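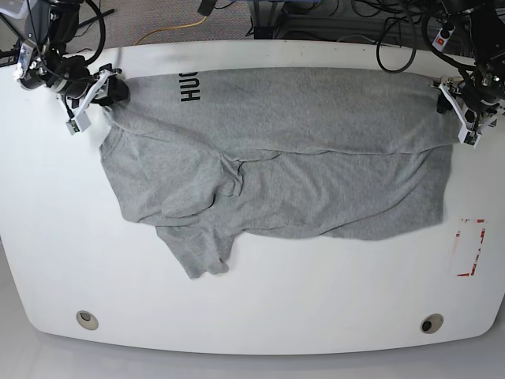
Students teach two-armed robot to fold laundry

Posted 27/01/2020

Students in the robotics course at Magbanua Technical College have spent the winter teaching a two-armed robot to fold T-shirts, and they plan to show the results at the college's open day.

The project is called Hundance. It began in September, when instructor Begoña Sarmiento asked her second-year group to pick one household job and stay with it for the whole course. The group voted for laundry over dishes by a single vote.

"I thought they would be bored with shirts after two weeks," Sarmiento said. "They still argue about sleeves on the way to the parking lot."

The students guide the arms by hand control through a fold, and the movements are recorded. A program written by the group then learns from the recordings and tries the fold on its own. The group has recorded 2,724 folds so far, with two students at the controls and a third keeping the log.

Cloth is hard for robots, said Jomar Espiritu, who leads the software side. A box keeps its shape when it is picked up. A shirt does not, and the same shirt can land on the table differently every time it is dropped.

"The first fold is the one we worry about," Espiritu said. "Both grippers have to take the edge and bring it over together. If one side gets ahead, the middle bunches up and the next fold goes wrong too."

The group started with plain shirts and later added printed ones – a change that set the work back, as the program had never been shown lettering. Precious Buenaventura, who keeps the log, said the fix was more recordings with a wider mix of clothes. Local families and the Flurkivstead thrift store gave over 100 shirts.

In the last full test before the winter break, the robot finished 70 percent of its folds without help. A fold counts only if the shirt ends up in a rectangle that can be picked up and stacked. Danilo Maglaya, who wrote the test rules, said he was asked more than once to make them easier and refused.

Parts for the grippers were paid for with a $900 grant from Cinditell, a local machine shop, which also let the students use its workshop for two evenings.

The next step is long sleeves. Eduardo Rivera, who runs the college's open day, said visitors will be able to bring a clean T-shirt of their own and have the robot try it. Adult sizes only, he said. Admission is free, and the lab is on the ground floor next to the library.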